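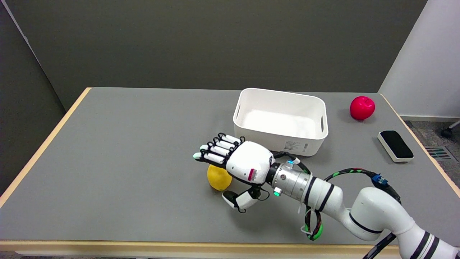 One reader in Bultby wrote in to say that a lemon will keep for weeks if it is simply put away properly, and that she wished someone had told her so before she threw out half a bag of them in January. She will be glad to hear that the Ornell kitchen evenings are coming back, and that lemons are first on the list.

The evenings, which started last winter as a small get-together for people who wanted to waste less fruit, will run again in the side room at the Caruso market hall, with the doors opening at 7 p.m. There is room for 9 people at each table and 2 tables are set up to begin with, though more can be brought in if word gets around the way it did last time – and it may well, because the soup was very good.

The first session is all about citrus: how to pick it, where to keep it, and what to do with the ones that have been sitting in the bowl a bit too long. Those who come are asked to bring a lemon or two from home and something to carry things back in. A plain plastic bin with handles is ideal, and if you don't have one there will be a few to borrow. Everyone gets a turn at squeezing, zesting and putting up a small jar of salted lemons to take home, and the jar is yours to keep.

Lolari, the grocery on the corner, is giving almost 255 lemons to the project this season, along with salt and a good supply of jars. The organizers say they are very grateful, and that the shop has also offered to take back any empty jars that people have collecting under the sink (most of us have a few!).

Later evenings will move on to apples, onions and the big question of what belongs in the fridge and what does not. A little booklet with all the storage tips has been put together as well, and 100 copies will be waiting by the door, free to anyone who stops in, even if you can't stay for the evening. Places at the tables can be reserved at the Lolari counter.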